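Part-time bookings assistant, work from home

Grultley is a small agency that rents out vacation cottages for owners in and near Dirkerness. We look after 84 properties and need one more person to help with bookings through the winter and into next season. The job starts in October.

Most of the work is answering guests by email and phone, updating the calendar, and passing repair requests to the owners. You will also check listings for mistakes, such as wrong bed sizes or old parking directions. Mondays are the busiest day, when people write in about the weekend - lost keys, late checkouts, refunds. 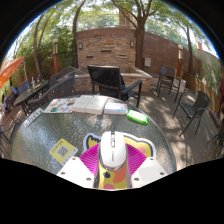

You will work 13 hours a week, split over three shifts. One of these has to be Wednesday morning, when the whole team has a call at 9:30. The other two can be agreed with Odette Renaud, who runs the bookings desk. Training takes place at our office in Lastton and is paid at the normal rate.

You need a reliable internet connection, clear written English, and some experience dealing with customers. French is useful but not required. We use our own booking system and will teach you how it works. Please don't apply if you can only work evenings - the phone line closes at 5 p.m.

We supply a laptop and a headset. There is a six-week trial period with a review at the end of it.

To apply, send a resume and a short note about your last job to Lionel Lecomte at the Lastton office. Include the days you can work and the earliest date you could start. Interviews are by phone and last half an hour. We reply to all applicants, usually within two weeks.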